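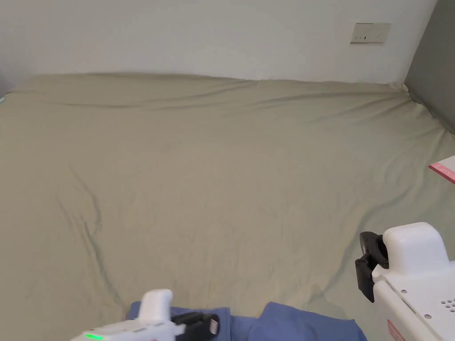

Araceli Galindo writes that the cue text on the back squat page still shows the old wording, the "chest up" line we dropped in September. She has cleared the app twice and signed out on both tablets.

**Product:** Latico coach app, athlete programs
**Status:** open, then fixed (see end)

**What we know so far**

- Cues edited on the web side save fine and show up there.
- Tablets signed in as a coach get the new text.
- Tablets signed in as an athlete get the old text, but only on lifts with a cue longer than 200 characters.
- Bench and row are OK. Back squat, hang clean and split jerk are not.

**10:40** - Asked Araceli to open the squat page as an athlete and pull down to refresh. No change. Version at the bottom of the settings page matches ours.

**11:15** - Made a test athlete in the Munon group and gave it the same 12 week block. Old cue shows up right away, on a tablet that never had the old cue on it. So it isn't stored on the device.

**11:50** - Shortened the squat cue to "Push the floor away." New text came through in 2 minutes. Put the long one back and the old text returned.
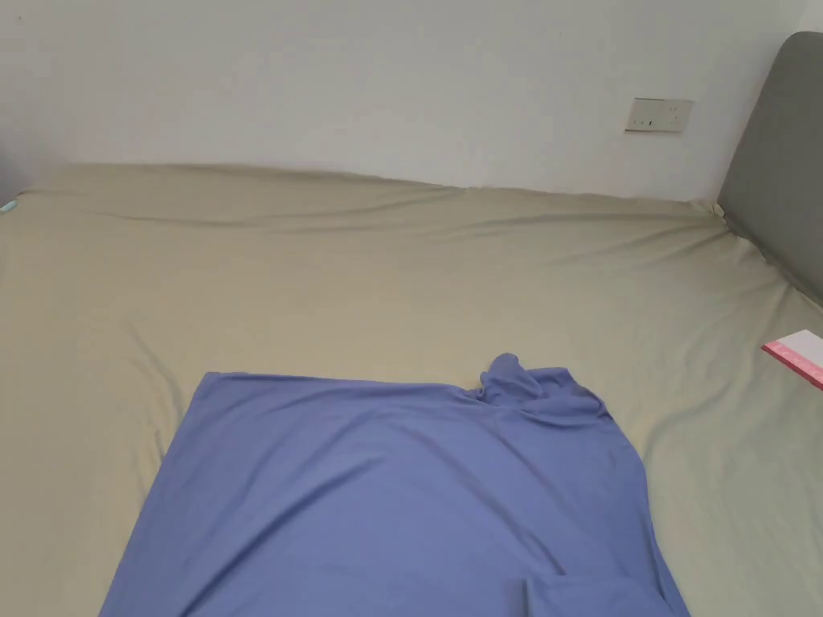
Kerstin Strand replied that her lifters at Guérin have the same thing on the hang clean, and that one of them spent a whole session pulling with the arms after reading the old line. She would like the cue box blank until this is sorted.

**13:05** - Blanked the three long cues for both clubs. Athletes now see sets, reps and load only. Coaches can still read the full notes.

**14:30** - Njål found it. The athlete view reads from a copy of the cue table, and the copy job skips any row over the limit without logging an error. It then leaves the last good row in place.

**15:20** - Limit raised, job run again by hand. Checked 8 lifts on the test athlete, all correct. Cues restored for Araceli and Kerstin.

**Left to do**

- Log skipped rows - Tuva
- Show a character count in the cue editor
- Check whether the warm-up notes use the same copy job

Ticket stays open until the first item is in.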